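Dretlow recalls bench leveling feet

Dretlow is recalling 2119 sets of leveling feet sold for laboratory tables. The lock nut can back off under load and let one corner of the table drop. No injuries have been reported.

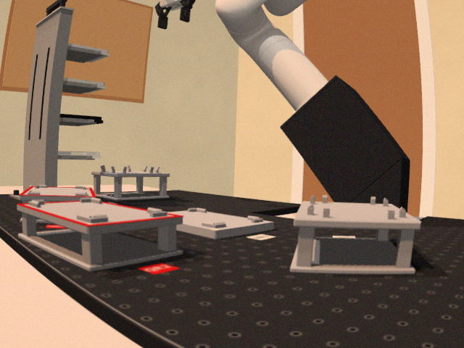

A black breadboard table with a grid of threaded holes. Rendering.

The recall covers feet with stamped numbers from 2000 to 4000, shipped through December. Replacement nuts are free. Owners should clear the table before lifting it - the old nut must come off first.

"Check all four corners, including any that still read level," said Buppha Chuensuk, service manager at Dretlow. Kits ship from the Balimow warehouse.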